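Dastwood County Elections Newsletter
Mar 23, 2020

Recount rules, petition thresholds and the July primary: where the Dastwood ballot stands

The filing period for the July primary is closed, and the list of candidates for county office is now with the clerk for certification. Most of the questions that reached this newsletter since the last issue concern procedure: how petition signatures are checked, what happens when a candidate falls short, and when a close result goes to a recount. This item goes through those points in order, using the county code as it stands today. Proposed changes are treated separately near the end.

Petition thresholds

A candidate for a countywide office must file a petition with 3000 valid signatures. A candidate for a district seat on the county board must file with 100. The difference is large, and it is the subject of a standing complaint from people who run for county assessor and county recorder, two offices that draw little money and little press. The code does not distinguish between those offices and the board chair. All three are countywide, so all three carry the higher figure.

A signature is valid if the signer is registered in the county on the date of signing, lives in the district where that matters, and has not signed for another candidate for the same seat. If a voter has signed two petitions for one seat, the earlier signature counts and the later one is struck. If both carry the same date, both are struck. Circulators are often unaware of the last rule and do not ask.

Addresses cause more trouble than names. A signer who has moved within the county and has not updated the registration is still a registered voter, but the address on the petition will not match the roll. Under the present code the clerk must strike the line. The candidate may restore it by filing an affidavit from the signer within six days of the clerk's notice. The six days include weekends and holidays. A candidate who needs a large number of affidavits will seldom manage to collect them in that time, and the practical advice has always been to file well over the minimum.

Review and challenge

The clerk's office checks every line on a district petition. On a countywide petition it checks a sample first and moves to a full check only if the sample suggests that the total may be short. The sampling method is set out in an appendix to the code and was last revised when the county replaced its old voter file.

Any registered voter may challenge a petition. The challenge must be in writing, must identify the page and line of each signature disputed, and must state the ground. A general statement that a petition "contains many defects" is returned without action. Challenges go to a hearing officer, whose decision can be appealed to the circuit court.

For this cycle, two challenges were filed. The first, in the race for recorder, was withdrawn before the hearing. The second concerns the petition of Hakim Nugroho, a candidate for the open seat in the Ebihara district, and turns on whether one circulator was qualified. The code requires a circulator to be a county resident. The challenger argues that the circulator had moved out of the county before the petition was signed. Nugroho's filing says that the circulator kept a residence here throughout and offers a lease as evidence. If the circulator is found to be unqualified, all the pages that person carried are void, whatever the standing of the individual signers.

The rule is harsh on signers who did nothing wrong, and courts in other places have come down on both sides of similar provisions. The hearing officer has no power to rule on whether the provision is fair. That question can only be raised on appeal, and an appeal would run close to the date on which ballots go to the printer.

If a decision is not final by the print date, the name stays on the ballot. Votes for a candidate who is later removed are not counted toward anyone. The county must then post a notice at each polling place in the district and include the same notice with any mail ballot not yet sent.

Close results

A recount is automatic when the two leading candidates are separated by 100 votes or fewer in a countywide race. In a district race the margin is six votes. Outside those margins, a losing candidate may ask for a recount and must put down a deposit for each precinct. The deposit is returned if the outcome changes.

The margin is measured on the certified count and not on the election night total. Mail ballots postmarked on time are accepted for three days after the polls close, and provisional ballots are settled in the same period. A lead on election night that falls inside the recount margin may move outside it, and the reverse also happens.

An automatic recount is a machine recount. The ballots are run again through the same model of scanner, though not the same unit. Ballots the scanner rejects are set aside and read by a two-person team, one from each party. If the team cannot agree on the voter's intent, the ballot goes to the canvassing board, which votes on it in open session.
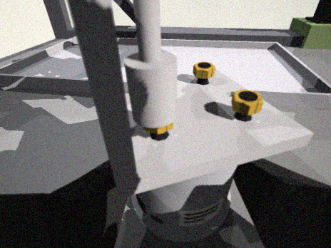 A hand recount takes place only by court order or by a unanimous vote of the canvassing board. The board has three members, so one member can block it. Supporters of the arrangement say that hand counts are slow and bring in errors of their own. Critics point out that two of the three members usually belong to the same party, and that a unanimous rule protects the minority member in some cases and shields the first count from scrutiny in others.

Proposed changes

Two proposals are before the county board. Neither can take effect before the July primary.

The Nosard proposal, named for the district whose member introduced it, would split the countywide offices into two groups and lower the petition threshold for assessor and recorder. The draft leaves the new figure blank. It would also let the clerk accept a signature with an outdated address if the signer's name, date of birth and handwriting match the roll. The clerk's office has taken no position on the threshold. On addresses, it has asked for a written standard for comparing handwriting, since the present code has none.

The second proposal would replace the scanners. The county's service agreement with Zonisent, which maintains the current units, ends after the primary, and the board must either renew it or seek bids. The draft calls for bids and would require any new scanner to keep an image of every ballot. Under present rules no image is kept, and a recount depends entirely on the paper. Keeping images would make a public review possible without handling the ballots again. It would also raise a question about records requests, as a ballot with a stray mark or a written comment could in some cases be traced to a voter. The draft says that images are public after certification but does not say who removes identifying marks, or how – a gap that at least one board member has said must be closed before a vote.

Public meetings and deadlines

The county's public meeting schedule is under review, and readers should check the clerk's page before traveling to any hearing. Written comments on both proposals are accepted by mail and by email and carry the same weight as spoken testimony. Comments should give the proposal's name and the section they refer to.

Voters who want a mail ballot for July may apply now. An application made for an earlier election does not carry over. Voters who have moved should update their registration first, as an application with an address that does not match the roll will be returned.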